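Songbooks and Sheet Music / Singing Together

The Plalleck Songbook
Words, melody lines and chords for 53 songs
By Gholamreza Yazdani, chords by Arash Heydari
Published by Heltolura

In stock

The Plalleck Songbook is a collection of songs for people who like to sing in company and do not want to spend the evening searching for the second verse on a phone. All words and melodies are written by Gholamreza Yazdani. Many of them began as poems, and you can notice it: the lines are short, the rhymes are plain, and the chorus usually comes back with one word changed. Please look for this changed word before you sing, otherwise half of the room will sing the old one.

The songs speak of night trains, rented rooms, mothers, the sea in August, letters that arrived too late, and one very stubborn goat. There are slow songs and songs for walking. Three are rounds, and the children's songs are together in the last part of the book, where the print is bigger.

How the pages are made

Every song starts on a left page, so a song of two pages lies open in front of you and needs no turning. The melody stands over the first verse. The other verses are printed below as text, with the chord letters above the syllable where the chord changes. We tested this with a choir of beginners in Molefe, and after that evening we moved many of the chord letters a little to the left.

Arash Heydari has kept the chords easy. Most songs use four chords or fewer. If a song needs a barre chord, a simpler one is given in brackets after it, and it will sound a little thinner but not wrong. The keys are chosen for a middle voice. Low voices may find the walking songs high – in this case put the capo away and play from the transposing table inside the back cover.

Details

Format: upright, spiral bound, stays open on a music stand
Contents: 53 songs, index of titles, index of first lines, transposing table
Language: English, with pronunciation help for the two Persian refrains
Notation: melody line, chord letters, guitar chord diagrams on the first page
Level: beginner to middle
Print run of this edition: 2,656 copies
Order word: Plalleck

What is new in this edition

The first edition had a mistake in "Bread for the Ferryman", where verse four was printed before verse three. This is corrected. "The Lamp at Aker" has received its last verse, which the author had taken out and now wants back. The paper is a little heavier and does not let the ink shine through. If you have the old edition in your choir, both can be used side by side, but the page numbers are different from "Winter Coat" onward.

For choirs and groups

From 10 copies in one order we send the books without shipping cost. Groups who order more than 60 copies should write to us first, as such a quantity goes out in two parcels and may arrive on different days. Singing from the book in schools, at home and in open singing evenings is free. For concerts with paid entrance and for recordings, please ask for permission by mail. The answer is nearly always yes, but we need the date and the titles.

Please do not make photocopies for the whole choir. We are a small publisher and we notice it.

Questions we receive often

Is there a recording? There is a simple one for learning, with one voice and one guitar. You find the download code on the first page of the book.

Can the book be used with ukulele? Yes. The chord letters are the same, only the diagrams are for guitar.

Are there parts for several voices? Only in the rounds. A volume for four voices is in work – Arash has finished the slow songs and is now busy with the others.

Can I return it? Yes, if the book is clean and the download code is not used.

When you order for the first time, write in the message field whether you want an invoice on paper.

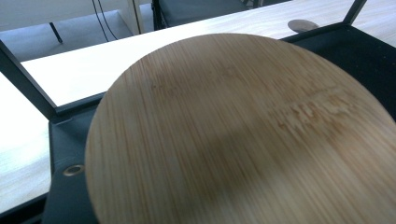 Without this message we send the invoice by mail as a file, and the parcel contains only the books and a delivery note. Orders that reach us before noon are packed on the same afternoon.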